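Holiday cottage changeover helper wanted, Lostutport

We are Gronell Cottages, a small family-run lettings business by the harbour, and we would dearly love another pair of hands from March!
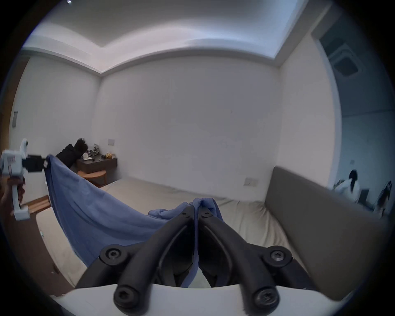 What the job involves

You would look after 2 of our cottages, Darka and Subramaniam (named after the boats, before you ask), making beds, cleaning through and leaving the milk and biscuits out for whoever is arriving. We start at 10am and like to be done by 3pm, with a proper sit-down in between.

Pay and how to apply

£88 per changeover, plus your bus fare. No experience needed, we'll happily show you our ways. Ring the office on extension 3018, or pop a note through the door.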